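Betreff: Re: [ultum-textil] Handgeführte Greifer, Auswirkung auf die Arbeitsplätze
Datum: 2018-02-21

Kodikara schrieb:
> Wenn Ultum das Falten übernimmt, was bleibt dann für die
> Kolleginnen in der Wäscherei Plinbridge? Bisher lese ich hier
> nur Taktzeiten.

Zur Frage der Tätigkeiten: Das manuelle Falten glatter Teile entfällt ab September, Frottee und Bettwäsche laufen dann über die Zelle. Oberteile mit Kapuze oder Kordel bleiben vorerst Handarbeit. Dazu kommt das Vorführen mit dem Handgreifer, 90 Minuten pro Schicht, danach Wechsel - das Handgelenk macht sonst nicht mit. Fünf Stellen werden umgruppiert, die Einstufung ist mit Histdale noch offen.

Stand der Aufzeichnungen: 407 Durchgänge, davon 70 verworfen, meist wegen zu schneller Bewegung beim Ansetzen.
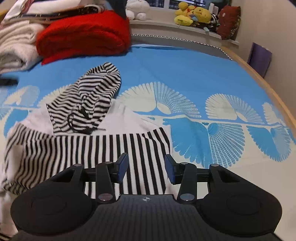
Toivo Manninen

Gestreiftes Oberteil mit Kapuze, Finger offen über dem Stoff. Die Kordel ist bei solchen Teilen der kritische Punkt: zuerst freilegen, dann die Kapuze greifen. Wer das zeigt, muss falten können - die Einarbeitung gehört deshalb in die Arbeitszeit.

2 Antworten | 0 Mal geteilt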